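Chapter 6
Shapes That Sell: How Everyday Containers Are Designed 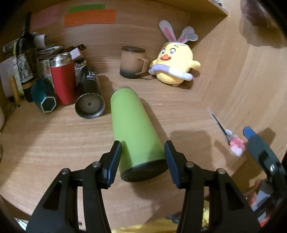 6.1 The problem of the cup

Drinking vessels are among the oldest things people have designed, and you might suppose that the subject had been closed some time ago. It has not. Every year manufacturers bring out new tumblers, beakers, mugs and bottles, each described on its packaging as a fresh approach to the business of getting liquid from one place to another. The liquid, for its part, has not changed its requirements.

This chapter looks at how a simple container comes to have the shape it has. We have chosen containers because you own some. You will not need a laboratory to follow the argument, and if you read it in a kitchen so much the better.

Take the tapered tumbler, wide at one end and narrow at the other. Most of the tapered tumblers in a shop are wide at the mouth. They stack, they come out of the mould easily, and they can be knocked over by a sleeve. Turn the taper the other way, with the wide end at the base, and you get a vessel that stands its ground but refuses to sit inside its neighbour. The shopkeeper, who pays for shelves and lorries, tends to prefer the first kind. The person with a small child and a pale carpet tends to prefer the second. A designer is paid to disappoint both of them as little as possible.

Laid on its side, a tapered tumbler of either kind has another habit. It does not roll in a straight line. The wide end covers more ground with each turn than the narrow end, so the whole thing swings round in a curve. People who have chased one across a sloping picnic table will know the principle already, though perhaps not the geometry. We return to it in section 6.4.

6.2 Who the customer is

Beginners in design often speak of "the user" as though there were one. A tumbler has a good many. There is the person who drinks from it, the person who washes it, the person who packs 200 of them into a crate, and the person who buys it as a present for somebody else and never touches it again. The last of these has more influence over the final shape than the rest would care to learn.

Consider the case of Fetico, a small maker of household goods whose records are quoted throughout this book. In its early years the firm sold one beaker, called the Emura. It was squat, thick-walled and close to indestructible. It was also, in the words of its own designer, Piroska Lengyel, "about as attractive as a drain". Schools and canteens bought it by the crate. Gift shops would not have it in the window.

Lengyel's answer was to leave the body alone and alter the colour. The Emura had been sold in a grey chosen to hide scratches. She proposed a bright yellow and gave it the trade name Sarıgül. The sales manager, Muammer Tatlı, thought this a waste of pigment and put his objections in a memo of six pages. The first run was limited to 1000 beakers, largely to prove him right. They went so quickly that the memo was later framed and hung in the works canteen, where Tatlı ate his lunch beneath it until he retired.

You should be careful about what you conclude from this story. It does not show that colour matters more than shape. The canteens went on buying the grey one, and would have bought it in any colour that survived the dishwasher. What changed was the group of people willing to look at the beaker in the first place.

6.3 Measuring what people do

Asking people what they want from a cup is cheap and mostly useless. They say they want it to be easy to hold, which is true of cups in general and also of ladders. Watching them is slower, but you find out more.

Ayten Karaca and Lenuța Cârstea carried out a study of this kind for the Flerkmont tableware company. They sat in a staff restaurant for the whole of April and noted how each diner picked up a beaker: by the rim, round the middle, or from underneath. They recorded 326 lifts. Diners with a tray in one hand nearly always took the beaker by the rim with their fingertips, a grip that Flerkmont's design department had left out of its drawings altogether on the grounds that it was bad manners.

The department's response was instructive. Its first suggestion was a notice asking diners to hold the beakers properly. Its second, made after some delay and a change of manager, was to roughen the surface just below the rim.

Gönül Akbulut, who reviewed the study afterwards, pointed out a weakness in it. The observers had watched only full beakers being collected at the counter. Empty ones, on their way back, were carried in every way imaginable, including stacked in a tower and steadied with the chin. If you intend to carry out the fieldwork at the end of this chapter, decide before you begin which part of a cup's day you mean to observe, and write it down where you cannot quietly change it.

Terms used in this chapter

Taper: a steady change in width from one end of an object to the other.
Footprint: the area of surface an object covers when it stands on its base.
Nesting: the fitting of one container inside another of the same shape.
Draft: the slight slope given to the sides of a moulded object so that it can be got out of the mould without bad language.

Before you read on

Find two drinking vessels of different shapes. Fill both to the same depth with cold water and tilt each slowly over a sink until it begins to pour. Note the angle as well as you can, and keep your notes for section 6.4, where you will be asked to explain them. Use vessels that belong to you.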